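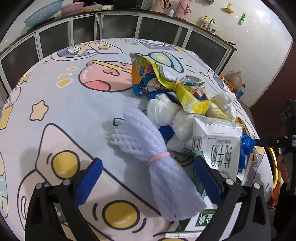 Last changed: 01/04/2018

Sorting packaging is still slow work for a two-finger gripper. Foam netting gives under the pads, and wrappers and bags held by rubber bands have no fixed shape to plan a grasp on. Flattened cartons are easier - until they overlap. The Larkgate trial in Trastham allows 16 seconds per piece and plans 400 picks by August. Folding and tying remain hand jobs. Zandia will host the next run.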